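Learning to love the long wash

I have fallen head over heels for old linen, and I blame the May market at Cavska entirely. I went for a garden chair and came home with a tablecloth, a bolster cover and three sheets so heavy I had to stop twice on the walk back to the car. My cousin thinks I've lost my mind. I think I've found the best hobby going!

The chap who sold them to me was Gebhard Auer, and if you ever get to Cavska, look for his stall by the fountain. He buys from house clearances all over the hills and he'll happily unfold every last thing to show you a darn or a monogram. One of my sheets has a red cross-stitch S in the corner and the number 26 under it. Gebhard says households numbered their linen so it got used in turn, and I love the idea that there was a 25 and a 27 somewhere, all taking their week on the bed.

Old linen off a stall smells of cupboard. Mine had yellow fold lines too, and one brown ring the size of a saucer. I asked Sebastian Roman for help (he ran the laundry at the guesthouse in Skiketti for years) and he wrote back almost straight away with a full page of instructions, bless him.

His first rule is soaking. Cold water overnight, change it in the morning, and keep going until it stops turning the colour of weak tea. The tablecloth took four changes. Then a long warm wash with plain soap flakes and far less in the machine than you think. One sheet at a time, and no softener ever, as it makes linen limp and stops it drinking up water.
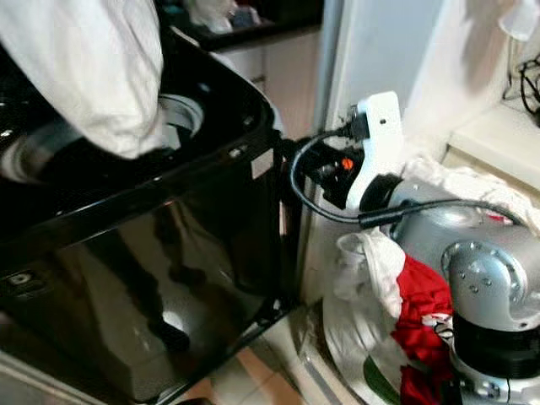 Drying and the bit I got wrong

I hung the first sheet folded in half over the line and got a crease down the middle that I'm still fighting. Sebastian's way is to peg it by the hems with a belly in it so the wind gets inside. What a difference! It came in smelling of grass and I stood in the kitchen with my face in it like a fool.

Iron it damp, both sides, hot as you dare. If it's gone too dry, flick water over it, roll it up and leave it for an hour. I do mine with the radio on and a pot of tea and it's become my favourite part of the evening.

The brown ring has faded to a sort of pale biscuit. I'm going to try laying it on the lawn on the next sunny morning, which Gebhard swears by. The bolster cover is still soaking as I type, and there's another market at Jiltasik before the summer's out, so I'm clearing a shelf.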